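Skonard Fruit Counter, Valtmont
Frequently asked questions

We receive many of the same questions at the counter and by e-mail, so Margit Viklund and I have collected them on one page. English is my third language, and if some answer is not clear, please write to us and I will try again. Last updated 28th September.

Where do I find you?

We are on the ground floor of the Pumphrey building, on the side of the bicycle racks. Coming from the bus stop, go past the bakery and take the second door. There is a small step at this door. If you have a stroller or a wheelchair, use the door on the courtyard side, where the floor is level all the way to us.

When are you open?

Tuesday to Saturday, from nine in the morning until six. In June we stay open one hour longer. On public holidays we are closed, also when the rest of the building is open.

Do you sell by weight or by piece?

Both. Mangoes, dragon fruit, papayas, stone fruit, grapes and all root vegetables are sold by weight. Lemons, limes, avocados and pineapples are sold by piece. Herbs are sold by bunch. The price label always tells which one it is: "kg" or "each". If a label says neither, it is our mistake, and you may ask for the lower price of the two.

What is the dark green panel with ribs?

Customers ask this more often than I would have expected. When we moved in, we wanted a surface which does not show every mark from a shoe or a crate. We had plain white at the old address and I was washing it each evening. The dark colour is much kinder. The ribs collect dust, this I must admit, and so we brush them along their length with a soft brush before we wash the floor. Please do not lean bicycles or shopping carts on the panel, and please do not push bags against the rail at the bottom.

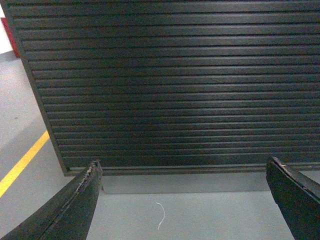 The ribbed panel and its bottom rail, at floor level.

Can you tell me the exact colour of it?

It is a very dark green. In the evening most people say that it is black, and Torbjørn Løken still calls it black after all this time. I do not have a paint number to give you. Two customers have asked me for it for their own kitchens, and I had to disappoint both.

Can I put my basket on the floor while I pay?

Yes, but keep it close to your feet, so that the next person does not fall over it. We would prefer that fruit which is not in a bag stays in the basket and does not come on the floor. If something rolls away from you, tell us, even if it is only one cherry. We sweep it up and you do not pay for it.

How do you weigh the fruit?

Everything that is sold by weight goes on the scale at the counter, one kind at a time. Before we start, the scale must be at zero. If you have brought your own container, we put the empty container on first, press the tare, and only after that comes the fruit. In this way you pay for the fruit alone. Paper bags we treat in the same manner.

If I want only one mango, is it a problem?

Not at all. Many people who live alone buy one of each thing, and I do it myself. A single fruit is laid on its side in the middle part of the platform or a little to the left, it makes no difference for the weight. What matters is that it lies still and that no hand, sleeve or bag is touching the platform while we read the number.
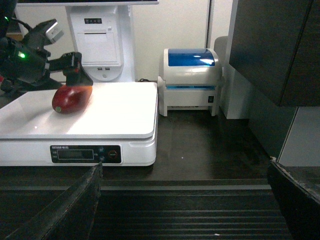
Long fruit likes to roll, and the white platform is glossy, so I usually wait a moment after I let go. If the number still jumps, I take the fruit off, look that we are back at zero, and put it on once more. You are welcome to ask for a second weighing at any time. It is not rude and we are not offended.

How do you round the weight?

We do not round the weight. If your mangoes are 785 g, we charge for 785 g. The amount in dollars is rounded only when you pay in cash, to the nearest five cents. With a card you pay the exact amount.

What if my order is heavy?

We weigh up to 2000 g in one go at the counter. For more than this we divide it, write down each weight and add them together on the receipt. For a whole crate, please speak with Ebbe Strand, who takes care of orders to cafés and to the school kitchen. Crates have their own price and it is usually lower.

May I touch the fruit?

Yes, with gentle hands. You may lift it, smell it and turn it. Please do not press with the thumb. A mango that has been pressed by ten people has a brown neck the next morning, and then we have to eat it ourselves.

Is a red mango more ripe than a green one?

No. The red is from the variety and from how much sun was on that side. Some kinds are deep red when they are still hard as a potato, and other kinds never become red. Go by the smell at the stem end, and by whether the flesh gives a little when you hold the whole fruit in your palm. If you tell us which day you want to eat it, we will choose for you.

How do I ripen it at home?

Leave it on the kitchen counter, not in the refrigerator, with a bit of air around it. If you are in a hurry, put it in a paper bag together with a banana and look at it every day. When it is ripe, you can move it to the refrigerator, where it keeps for a few days more.

The mango was bad inside. What shall I do?

Bring it back, or bring a photograph of it and the receipt. You get a new one or your money. We would like to know also about small faults, like strings or a grey spot near the stone, so that we can speak with the supplier.

How can I pay?

By card or cash. We take telephone payments as well, if your telephone is set up for it. Cheques we cannot accept any longer. If you need a receipt with the name of your company on it, say it before you pay, as it is difficult for us to change afterwards.

Do you deliver?

Within Valtmont, on Wednesdays and Fridays, with the cargo bicycle. Order before noon on the day before. Sixten Tveit does the round, and he will leave the bag at your door if you write in the order that this is fine for you. In heavy snow we do not deliver, but we will call you.

Can I reserve something?

Yes, for two days. We write your name on the bag and keep it behind the counter. If you cannot come in time, a short message is enough and we keep it one day longer.

Who do I write to?

Questions about orders go to Ebbe. Everything else goes to me, and I answer in English, French or Norwegian.

Randi Solheim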